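Why Plates Stand Up in a Rack
Kitchen Science for Younger Readers, sheet 17
Written by Judit Vincze. Checked by Noémi Bozsik.

A plate can be stored in two ways: flat or on its edge. Each way changes how water and air move over the plate. This sheet explains the difference. You will need to know two words first. The rim is the outer edge of a plate. A slot is a narrow gap that holds something in place.
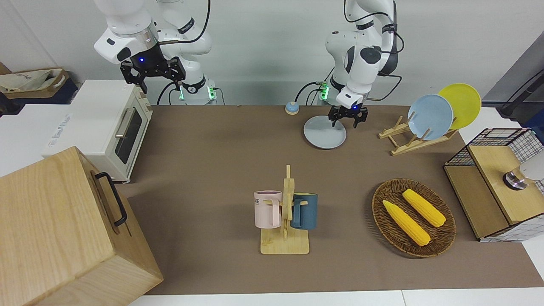
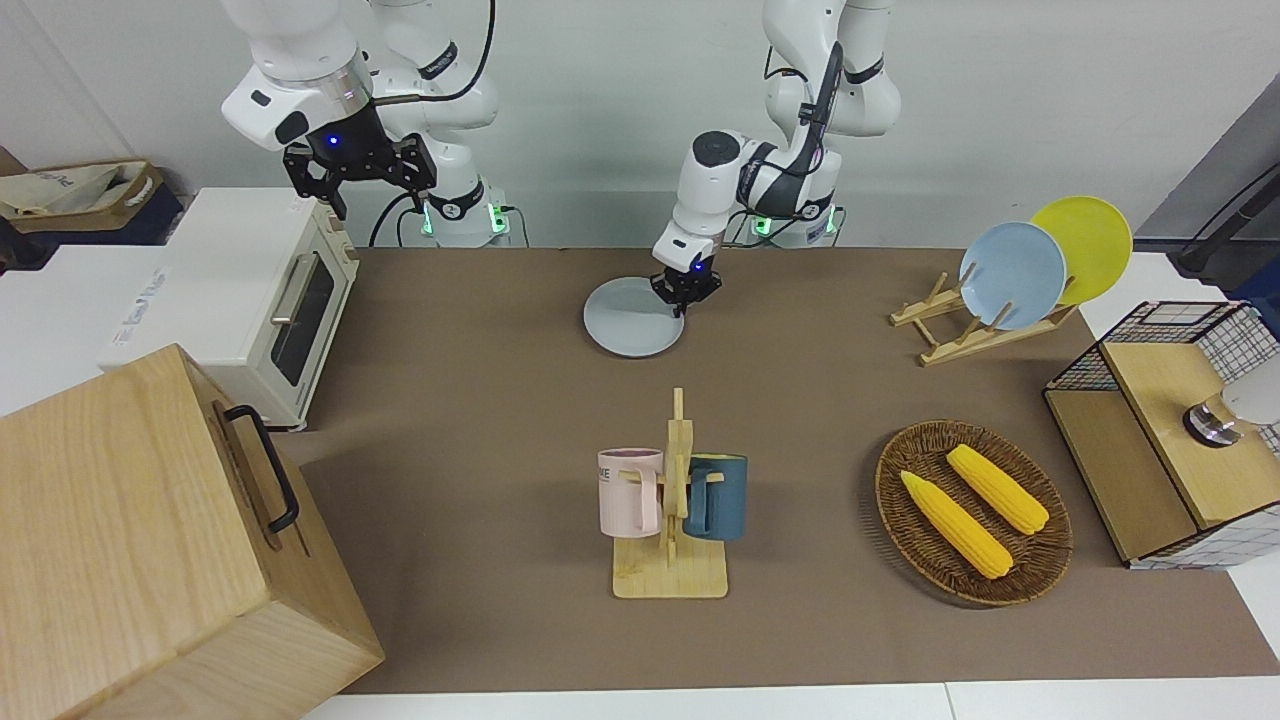
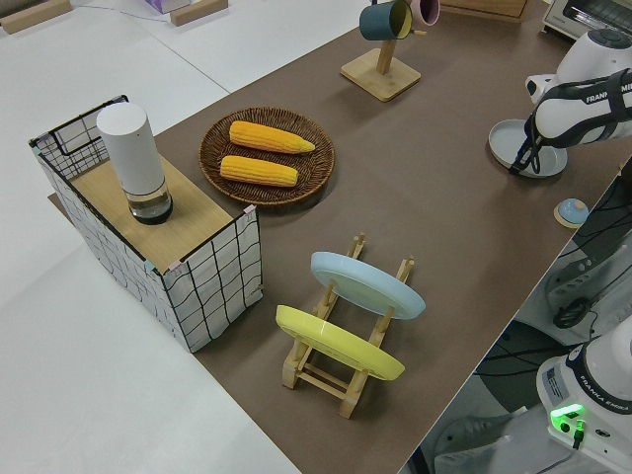
A grey plate on the brown mat, and a mug tree with two mugs.

Water on a plate is pulled downwards by gravity. If the plate is level, the water has nowhere to go. It collects in the middle, which is usually the lowest part. It must then dry by evaporation. Evaporation means that the water turns into a gas, called water vapour, and mixes with the air. In a cool kitchen this is slow.

If the plate is on its edge, most of the water runs down to the rim and drips off. Only a thin layer is left. A thin layer evaporates sooner than a deep puddle.

A rack has three jobs.

Support. A round plate on its edge would roll or fall over. The slot touches it on both sides and stops this.

Spacing. Air must pass between the plates. Two plates pressed together trap water between them.

Drainage. The bars have gaps, so drips can fall through. A tray or cloth underneath catches them.

A mug tree works differently. It has a post with pegs, and each mug hangs by its handle. The base must be wide enough to stop the post tipping. If all the mugs hang on one side, the tree is less steady. Put the second mug opposite the first.

Test it yourself

Ask an adult for 2 plates of the same size that will not break. Put one teaspoon of water on each. Leave one flat. Stand the other in a rack over a cloth. Look at both every ten minutes and write down what you see. Tímea Simon's class did this in September and kept a chart on the wall for each pair of plates.

Words to learn

Evaporation: liquid turning into gas without boiling.
Gravity: the pull towards the centre of the Earth.
Drainage: letting water run away.

Next sheet: Why a Wooden Spoon Stays Cool.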